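Stickers on Hard Surfaces: What I've Learned So Far
Posted April 12, 2024 in Craft Room & Workshop

I have a sticker problem. My craft corner started with one sheet I bought on a trip to Utau, and by March I'd gone through the whole drawer and counted 171 of them, not including the alphabet ones. So I finally started using them up! Boxes, jars, the side of the filing cabinet, panels, you name it. I've peeled off plenty too, and a few of you asked for the tips in one place.

Clean first, and mean it. I used to wipe things down with my sleeve and call it good. Now it's a drop of dish soap in warm water, then a cloth with rubbing alcohol, then I leave the piece alone for 30 minutes. Test the alcohol somewhere hidden if the surface is painted (I took the shine off a perfectly nice tray that way).

Matte and speckled finishes are the tricky ones. They have a little texture, so the sticker only grabs the high spots. Press from the middle out with a soft cloth wrapped around an old gift card, and go over the edges twice. Small stickers lift sooner than big ones for me, probably from all the poking and brushing past.

Don't line them up! I tried rows and it looked like a parking lot. I like putting two that belong together side by side and letting the rest wander. Lay everything out with the backing still on, held with tiny loops of painter's tape, and walk away for a bit before you commit.

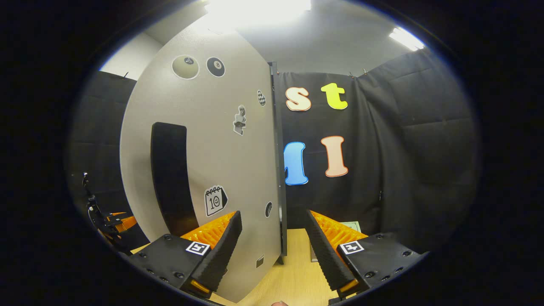 Two billiard balls up top, a calendar page down low, and the letters on the black curtain behind.

Letters on fabric are a whole other thing. Sticker glue and cloth don't get along, at least in my house, so for a curtain I'd go with cut-out letters and pins. Go in and out through the fabric so the pin lies flat, and keep the point away from where you'd grab it. A white border around each letter helps a lot against black, even with the pale colors. Mix your capitals and lowercase if you like, I do.

Black fabric shows every speck of lint, by the way. A Grula roller does fine, but go over the cloth BEFORE the letters go up or you'll be rolling around each one like I do. Small metal clips along the top edge make it much easier to get the thing down for a shake outside.

Getting stickers off again: hair dryer on low, start at a corner, pull slowly and keep the sticker folded back flat on itself. If there's goo left, a dab of cooking oil, wait 14 minutes or so (I set the timer and make tea), then soap and water. I have a plastic Rostberg scraper for the stubborn bits. No metal blades on a matte surface, please, those scratches are forever.

I still have 39 sheets in the drawer, and next I want to try the lid of the big Gasser storage bin. It's bumpy plastic, so wish me luck, and if you've gotten anything to stay on that stuff, leave me a comment!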